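Review: Borkby Hand-Held Gripper, with the Edley Good Practice Guide
January 28, 2019

The Borkby is a two-finger gripper you hold in your hand and use the way a robot would use its own. It comes with a printed copy of the Edley guide, a set of rules for recording, checking and storing demonstrations. I was more interested in the guide than in the tool, so this review gives more room to the guide.

I bought the kit through Jisasov in June and have used it on most working days since. Nothing was lent or given to me.

What you get

The gripper, a calibration card, a small driver, spare screws and the guide. The guide has 22 pages and is spiral bound, so it stays open on a bench. The type is a good size. There is no index, and you will want one by the second week.

The rules

The Edley guide is built around the session. A session has a start check, the recordings and an end check, and if either check fails, everything between them is set aside. That sounds harsh. I lost one full afternoon to it in the first month, when a screw in the left pad had worked loose and the end check caught it. I would have kept those recordings under my old routine, and they would have been bad.

The start check is short. Open the fingers fully, look at both pads, close them on the calibration card, open them again. Then record a few seconds with the fingers open over a bare part of the table before you bring anything into reach. The guide calls this the open reference. It wants one at the start of every session and another after any break longer than a meal.

The section on surfaces is the best part. It asks you to write down the table, the lighting and anything that has changed since the last session. It says to record on the surfaces people really use, including wood with a strong grain, and to leave bright patches alone unless they hide the object. I agree with this. I used to cover my table with gray card, and everything I trained on that card did poorly once the card was gone.

The pads on this gripper are plain blocks with two small holes in the top of each, and the guide tells you to look at those before anything else.
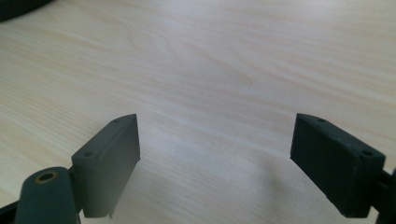

Ormsby wrote in, after I posted my first notes on the kit, to say that the open reference is worth doing but the guide puts it in the wrong place. Their view is that it belongs at the end of a session as well, because a finger that has shifted during the work will show up there and nowhere else. They keep both and compare the two before anything is copied off the tool. They also said that a rule people skip when they are tired should be made shorter, and that three seconds is long enough.

I have tried it their way for 3 weeks and I think they are right. The end check in the guide uses only the calibration card, and the card tells you whether the fingers close properly. It does not tell you much about how they sit when open. Adding the second reference costs very little time.

Where the guide falls short

The storage rules are thin. You are told to keep the raw recordings and never write over them, and there is one line on naming folders. After 1000 recordings one line is no help. I ended up with 143 that had no table noted against them, and I had to throw them out. A sample log sheet would have prevented that.

It also says very little about other people. If you record in a shared kitchen or office, you need a rule for what happens when someone walks in. The guide says to "use judgment." I stop, mark the recording and start again, and I ask before keeping anything with a person in it. That should be written down.

Last, the guide does not say how often to replace worn parts. It says "when needed." I check mine on Mondays.

The tool itself

It is comfortable for an hour and tiring after two. The fingers move evenly. The screws take the driver in the box without slipping, and a pad can be changed at the bench in a few minutes. Small flat things such as coins are hard to pick up, and you have to slide them to the edge of the table first.

Should you buy it

If you already have a written routine that people follow, the gripper is decent and the guide will add only a few points. If you have no routine, the guide is the reason to buy the kit. Add the second open reference, make your own log sheet on the first day, and leave space on it for the table.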